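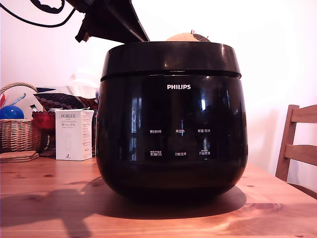
프루르니아 문고 복간 및 독자 조사 사업 중간 보고

수신: 인타라숙 문예기금 지원사업 담당 테레지아 슈니더(Theresia Schnyder) 님
작성: 그롤테틱 출판사 복간팀
작성일: 2022년 11월 5일

1. 보고 범위

지난 보고 이후부터 9월 말까지의 진행 상황을 적습니다. 신청서에는 이 사업의 목표가 "잊힌 대중소설 총서를 오늘의 독자에게 되돌려 주는 것"이라고 되어 있습니다. 저희가 쓴 문장이지만 지금 다시 읽으면 동의하기 어려운 부분이 있습니다. 프루르니아 문고가 정말 잊힌 총서인지, 되돌려 받고 싶어 하는 독자가 얼마나 되는지 신청 당시에는 확인하지 않았습니다. 이번 보고에는 그 확인 작업의 결과도 함께 넣었습니다.

2. 원본 수집과 목록 작업

브루크게이트 시립도서관 보존서고에 남아 있던 대출 카드 3961장의 입력을 마쳤습니다. 입력은 끝났지만 자료의 쓸모에 대해서는 말을 아끼고 싶습니다. 카드에 적힌 것은 대출일과 회원 번호뿐이고, 빌려 간 사람이 책을 읽었는지는 알 길이 없습니다. 학교 숙제 때문에 빌린 경우도 섞여 있을 것입니다. 총서 가운데 탐정물의 대출이 연애물보다 많다는 점은 분명합니다. 다만 탐정물은 복본이 여러 권 있었고 연애물은 한 권씩이었으니, 이것을 인기의 증거로 쓰자는 내부 의견에는 반대했습니다.

원본이 끝내 발견되지 않은 책은 두 권입니다. 하나는 신문 광고에 제목이 나오고, 다른 하나는 총서 뒷날개의 근간 예고에만 나옵니다. 뒤의 것은 애초에 출간되지 않았을 가능성이 높다고 봅니다. 헌책방 한 곳에서 실물을 본 적이 있다는 연락을 주셨으나 표지 그림도 줄거리도 기억하지 못하셨고, 제목도 두 번 통화하는 동안 달라졌습니다. 목록에는 "미확인"으로 올렸습니다. 희귀본이라는 표현은 홍보문에서도 쓰지 않기로 했습니다.

3. 복간본 제작

첫 복간본인 단편 선집을 900부 인쇄했습니다. 원본의 오자는 고치고 당시의 표기는 그대로 두었습니다. 어디까지가 오자이고 어디부터가 표기 습관인지를 두고 교정자와 편집자의 판단이 여러 번 갈렸습니다. 인물 이름이 장마다 다르게 적힌 작품이 있는데, 작가가 일부러 그랬다는 해석이 팬들 사이에 퍼져 있습니다. 저희는 마감에 쫓긴 조판 실수로 보고 통일했습니다. 근거가 될 만한 원고나 편지는 찾지 못했으며, 책 끝의 교정 일러두기에 그 사실을 밝혀 두었습니다.

해설은 처음 계획보다 짧아졌습니다. 받은 원고가 총서의 문학사적 의의를 지나치게 크게 잡고 있어 절반 가까이 덜어 내자고 필자께 요청드렸고, 필자께서도 받아들이셨습니다. 저가 총서가 한 세대의 독서 습관을 만들었다는 주장은 흥미롭지만 인용된 자료가 출판사 광고와 회고담 몇 편이었습니다.

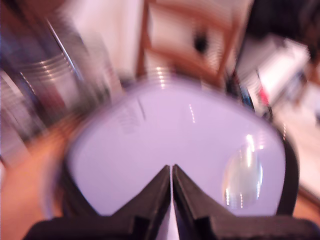
표지는 원본 총서의 단색 바탕을 되살리는 쪽으로 정했습니다. 문제는 남아 있는 원본의 색이 책마다 다르다는 점입니다. 볕이 드는 서가에 꽂혀 있던 책은 거의 흰색이고, 상자에 보관된 책은 짙은 보라에 가깝습니다. 어느 쪽이 출간 당시의 색인지 단정할 근거가 없어 중간을 골랐습니다. 바로 위 사진의 둥근 물체처럼 흰빛이 많이 도는 연보라를 떠올리시면 최종 교정지의 인상과 크게 다르지 않습니다. 디자이너는 이 색을 "원본의 색"이라고 부르고 싶어 했지만 판권면에는 "원본 총서의 색조를 참고함"이라고만 적었습니다.

4. 배포와 독자 반응

인쇄분 가운데 500부를 도서관, 학교, 독서 모임에 보냈습니다. 나머지는 서점 판매용입니다. 서점 판매 수치는 반품 기간이 끝나야 확정되므로 이번 보고에는 넣지 않습니다. 출고 부수를 판매 부수처럼 적은 보고서를 저희도 써 본 적이 있고, 다음 해에 설명하느라 고생했습니다.

독서 모임 반응은 대체로 호의적입니다. 그런데 무료로 책을 받고 저자 후손까지 동석한 자리에서 나온 말을 어느 정도 믿어야 할지는 모르겠습니다. 설문지 문항도 문제였습니다. "이 총서를 다시 만나 반가우셨습니까?"라는 첫 질문은 답을 정해 놓고 묻는 것이나 다름없어 다음 회차부터 뺍니다. 서면 설문보다는 모임이 끝난 뒤 나눈 이야기가 더 도움이 되었습니다. 한 참가자는 표제작을 중간에 덮었다고 하셨고, 다른 분은 어릴 때 읽은 기억이 훨씬 나았다고 하셨습니다. 젊은 참가자 중에는 총서 이름을 처음 들었다는 분이 많았고, 그분들은 오히려 결말이 뻔한 탐정물을 즐겁게 읽으셨습니다.

브루크게이트 고등학교에서 수업 자료로 쓰겠다는 문의가 있었습니다. 선집에는 지금 기준으로 불편한 인물 묘사가 들어 있고 해설에서 그 부분을 충분히 다루지 못했습니다. 교사용 안내문을 먼저 만든 뒤 답을 드리려 합니다.

5. 예산

인쇄비는 용지값 인상으로 계획을 넘겼고, 줄어든 해설 원고료와 취소한 출간 기념회 비용으로 메웠습니다. 기념회 취소를 아쉬워하는 의견도 있었지만 지난 사업의 기념회에 온 분들은 대부분 관계자였습니다. 항목별 지출 내역은 별지로 보내 드립니다. 번역 항목은 아직 집행하지 않았습니다. 해외 출판사의 관심 표명 메일을 실적으로 볼 수 있느냐고 지난번에 물으셨는데, 계약서 초안도 오가지 않은 상태라 실적으로 잡지 않았습니다.

6. 남은 일과 요청 사항

두 번째 복간본은 장편으로 예정되어 있습니다. 후보작 가운데 대출 기록이 가장 많은 작품은 저작권 승계 관계가 불분명합니다. 유족이라고 밝히신 분의 서류를 검토하고 있으며, 확인 전에는 조판에 들어가지 않겠습니다. 일정이 밀리면 차순위 작품으로 바꾸어야 하는데, 이 작품은 편집부 안에서도 평이 엇갈립니다. 문장이 거칠고 후반부는 앞선 권의 줄거리를 되풀이합니다. 그래도 총서의 실제 수준을 보여 준다는 점에서는 걸작만 골라 내는 것보다 정직한 선택일 수 있습니다.

슈니더 님께 두 가지를 여쭙니다. 작품 교체가 협약 변경 승인 대상인지, 그리고 독자 설문의 문항을 바꿀 경우 첫 회차 결과를 최종 보고의 성과 지표에서 제외해도 되는지입니다. 저희는 제외하는 편이 맞다고 생각합니다. 회신을 받는 대로 수정 일정표를 보내겠습니다.

별지: 항목별 지출 내역, 입력 완료 목록, 독자 설문지(첫 회차)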